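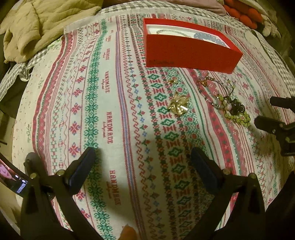
Rudside jewellery swap back in November, tables going fast

The costume jewellery swap is on again at the Norkano Rooms in Rudside this November, and organisers say bookings are well up on last time. 59 tables taken so far. Last year it was 106 in all and they had to put some out in the corridor, so if you want one by a window, ring soon.

Same rules as before. Brooches, beads, chains, charms, bracelets, odd pendants. Old or new. Nothing with a hallmark worth arguing over, please, the swap is for costume pieces and there's no valuer on the day. Watches are out this year after the muddle over batteries.

Doors 10am for stallholders, 11am for everyone else. £2 on the door, under-12s free. A table is £4, cash or card, and you bring your own cloth. Any pattern you like, a bedsheet will do and plenty of people use one.

A word about sorting. Most of us keep the lot in one drawer and it comes out in a knot. Tip everything on to the bed the night before, on a sheet so the small bits don't roll off, and go through it in decent light. Necklaces and fine chains are best coiled in a box with a lid. Brooches kept apart from beads, the pins catch. If two strands have got themselves wound together leave them, dont pull. The mending table will have a go with a darning needle and a bit of patience.

Mending table is run by Mishra, the bead shop on the parade, as last year. Restringing while you wait, short strands only. Clasps and jump rings at cost. They'd like any broken necklaces you were going to chuck, loose beads too, sandwich bag is fine.

Tellik are doing teas and the cheese scones again. Card reader was playing up last time so maybe bring change.

Parking behind the hall is for stallholders untill 11am, after that it's first come. The side ramp is open again and the lift is working.

Table bookings at the Norkano Rooms front desk, mornings only. Leave a name and a phone number and say if you need a chair.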